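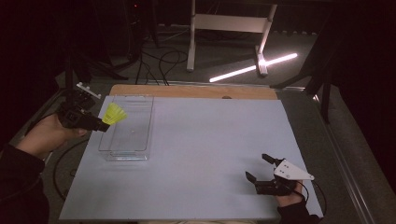
Kiri Katene wrote in to say that yellow shuttlecocks are for people who play in gyms with bad walls, and that anyone serious buys feathers. I have thought about this for a week, mostly while looking for shuttlecocks.

I am not serious. I play on Thursdays at the Fenstead rec center, where the walls are the color of old teeth and a white bird simply vanishes into them at shoulder height. Yellow plastic I can see coming. I still miss it, but I miss it with full information.

My trouble is storage. The tube they came in split in February, and since then they have lived in a coat pocket, the glove compartment and one rain boot. Squash the skirt on a plastic shuttlecock and it flies like a dropped sock ever after. So now there's a tray, a clear one, shallow, with rounded corners, and the shuttlecocks go in there when I get home. You can see through it, so I can no longer claim I thought there were plenty left.

Kusum Awasthi wants to know why I don't buy another tube. Because the tube comes with more shuttlecocks in it, Kusum, and I already own 19.

The tray does have one flaw. It has no lid, and anything left open in my house fills up with mail. So far it has collected two takeout menus and a water bill, which I found on Thursday when I tipped the whole lot into my gym bag. I paid the bill from the bench between games. We lost both of them.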